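Praltach: Frequently Asked Questions

We use cookies to remember that you dismissed this notice. Accept | Manage preferences

Praltach is a table-clearing arm setup put together in the shared workshop on the ground floor of the Urnix building. It picks things up and puts them down on other things. People ask about it more than we expected, mostly while leaning on the table, so the answers are collected on this page. Please stop leaning on the table. 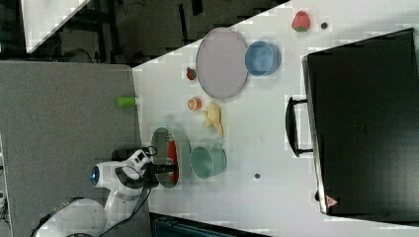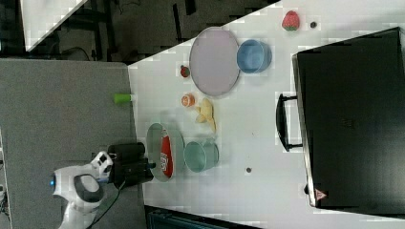
Play food and dishes on the white table, with the arm coming in over them.

What is it supposed to do?

Clear up after lunch. That was the pitch, anyway. At the moment it can be asked to move one thing onto or off a plate, and it will give the matter serious thought. The stretch goal is a whole table with the food in one bowl and the dishes stacked. Stacking is a sore subject and has its own question further down.

Who built it?

Constanza Daza did the mount, the wiring and most of the software. Hipólito Núñez did the rest of the software and all of the apologizing to the people at the next bench. The arm was bought as an arm. We did not machine our own joints, and anyone who tells you that you should has a lot more free evenings than we do.

How long did it take?

We told the workshop 3 weekends. It was 11, plus a stretch in September when we were waiting for a cable and pretending to write documentation.

Why toy food?

A real banana is a different banana by the next evening. The toy ones stay the same shape, they bounce, and they can live in a crate under the bench without attracting anything. We did try real strawberries early on. The gripper had been set up with the confidence of something built to hold wrenches, and we spent the rest of that session with paper towels.

Does it work?

Define work. We have logged 1,446 attempts so far. Hard round things go well. Bowls go well if it takes them by the rim and badly if it has a better idea. Anything soft or crinkly depends on how it happens to be lying, and the log for those reads like a weather diary.

Is it safe to stand next to?

Keep your hands off the table when it's running and you'll be fine. The speed limit in software is set low, and there's a stop button on the bench side, mounted where you can hit it with an elbow. Test the button before every session. Yes, every session. Constanza will ask you, and she can tell.

Can I copy your setup at home?

Sure. You need a solid table, an arm that somebody has already calibrated once, and a household with a sense of humor. A few things we'd do differently:

Bolt the base down first. We clamped ours for a month and then blamed the software for a month of drift. It was the clamp.

Leave more slack in the cable than looks tidy. The arm reaches farther than you remember, and it doesn't stop to check.

Pick a table color and stick to it. Changing ours cost us a week of retraining and one friendship, since repaired.

Write down the joint offsets on paper. Hipólito had them in a file called final2. There was also a final3.

What about the stacking?

Two bowls, fine. Two plates, fine if they're the same plate. Mixed sizes are where it goes wrong, because the planner goes for the middle of whatever it sees, and a plate hanging over the edge of another plate has a middle of its own. We have a branch that fixes this. It also breaks bowls, in the software sense.

What's Stidano?

Stidano is our name for the bit that decides what to pick up next. It used to choose whatever was closest, so it would move the same lemon back and forth all evening. Now it keeps a list. It can still be talked into the lemon.

Can I bring my own objects for it to try?

Yes, up to 5 per visit, and nothing wet, sharp, sticky or sentimental. Put them in the tray by the door with your name on a piece of tape. Anything left past closing joins the permanent collection.

Where does the name Lagos come in?

That's the next version. Lagos is meant to have a second arm, so one can hold a bowl steady while the other puts things in it. So far it consists of a drawing and an argument over which side the second arm goes on.

When can I see it running?

Most evenings after 7 p.m., if the lights over the bench are on. Knock first if the door is shut, as we are probably recalibrating and somebody inside is counting out loud.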